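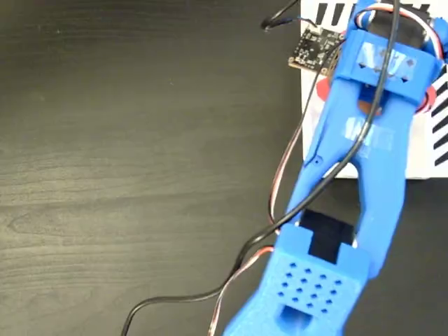
Ticket: Shared calendar drops every fourth booking
Product: Gista (room and hall booking), self-hosted
Site: Driststead
Opened by: Milagros Cuesta
Assigned to: Ionuț Surdu
Priority: Normal (was Urgent, was Low, was Urgent)
Opened: January 21, 2021

Problem as reported
Bookings for the upstairs rooms vanish when I export the calendar. The weekly pottery class shows up for three weeks, skips the fourth, then carries on as if nothing happened. Pottery people do not skip weeks. On the website everything looks right. In the exported file, and in anything that reads the exported file, there's a hole. Two groups have now turned up for the same room with the same printout and different opinions about it.

Steps to reproduce
Make a weekly booking. Export it. Open it in any calendar program. Look for the missing week. Sigh.

Log

Ionuț Surdu
Tried it on my test copy with a weekly booking through June. All weeks present. Can you tell me which version you're on? It's in the gray text under the login box.

Milagros Cuesta
The gray text under the login box says "version". Nothing after it. I assume this is the minimalist edition.

Ionuț Surdu
That means the upgrade didn't finish. Please run the upgrade page again, and this time wait for the green bar, even if it looks stuck. It always looks stuck at the end.

Milagros Cuesta
Ran it. It looked stuck. I waited through lunch and got the green bar. I now have a version number and the same hole in the same week. Raising this to Urgent, as the choir has found out.

Ionuț Surdu
OK, thanks. Send me the exported file as it is, please. Don't open and save it first, your calendar program will "help".

Milagros Cuesta
Attached. I had to do it twice. It helped.

Ionuț Surdu
Got it. The missing week is in the file after all, but its line is broken in two, and most calendar programs throw away a broken entry without saying so. The break falls in the notes field. What is in the notes for the pottery class?

Milagros Cuesta
The kiln rules. All of them. They were pasted in by Santeri Savolainen, who feels strongly about the kiln. They repeat on each booking, and on the fourth one he has added a paragraph concerning glaze.

Ionuț Surdu
How long is that one?

Milagros Cuesta
I pasted it into a word counter and it came to 176 words before the part in capitals.

Ionuț Surdu
That's your bug. The export cuts notes at 1,000 characters and then carries on writing the remainder on a new line with no marker. Every note under the limit is fine, which explains why my test was fine. My test note was "test".

Lowering to Low. There's a workaround: shorten the note.

Milagros Cuesta
I have put the workaround to Santeri. He has offered to shorten it by removing the part about the choir's chairs, which I hadn't known was in there. Back to Urgent.
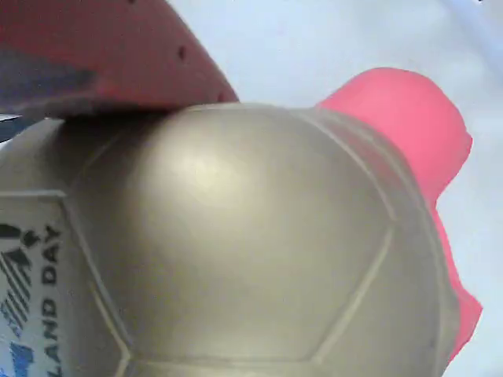
Zaid Qudah
We had the same thing at our place, and it wasn't only the length. If the note has a blank line in it, the export breaks a lot sooner. Take out the blank lines and you can leave most of the text alone. Tesow reads the file properly after that. I never got it working with the others.

Ionuț Surdu
Confirmed, and slightly embarrassing. Two bugs sharing one coat. The blank line one has been in the export since we moved it over from the old code. Changing the title of this ticket isn't worth the argument, so both stay here.

Patch is attached. Replace the export file in the plugins folder with this one, then clear the cache from the admin page. Clearing your browser's cache is a different thing and does nothing here, though you're welcome to do it for comfort.

Milagros Cuesta
Patched. Cleared both, for comfort. I exported 10 weeks of pottery and got every one of them, glaze paragraph included. The choir also has its Tuesday back.

One leftover: the notes now show up in full on the printed door sheet, so the pottery class covers both sides of the paper and the choir is a single line at the bottom.

Ionuț Surdu
The door sheet uses a separate template. Settings, Printing, untick "Include notes". Setting this to Normal until you confirm.

Milagros Cuesta
Unticked. Door sheet is back to one page. Santeri has asked where the rules went, and I've given him the address of this ticket.

Status: Resolved, patch to go in next release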